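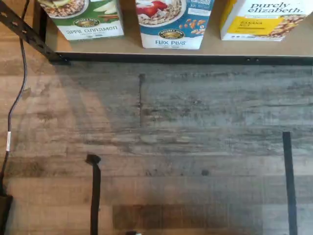 Presbridge Community Pantry
Minutes of the January meeting, held in the back room at 7.15 pm

Welcome and apologies
Everyone was thanked very warmly for coming out on such a miserable evening, and particular thanks went to whoever brought the ginger cake. Two apologies were received. The minutes of the last meeting were agreed once the spelling of Graltarard Road had been put right.

Breakfast shelf
We spent rather longer on this than planned, but it was a good conversation. The cereals are now standing upright with gaps between the boxes, and most of us felt this was far easier to shop from than the old stacks. There was a friendly disagreement over whether granola should sit with the flakes or have a place of its own – it stays put for now. Members have asked for more choices without nuts, so the labels will be checked and a small card put up to help people find them.
Action: cards to be written before the next opening.

Deliveries
Fiditov brought 12 crates before Christmas, all in good order, and a thank-you letter has gone off to them. Guo have offered us porridge oats every month, which was accepted with great pleasure.

Numbers and money
We served 81 households over the month. The balance stands at £367 after paying £222 for the new shelving, and it was felt to be money well spent.

Any other business
The floor under the shelves needs a proper sweep at closing time, right to the back. The kettle is on its last legs and offers of a replacement would be very gratefully received.

The meeting closed at 8.40 pm.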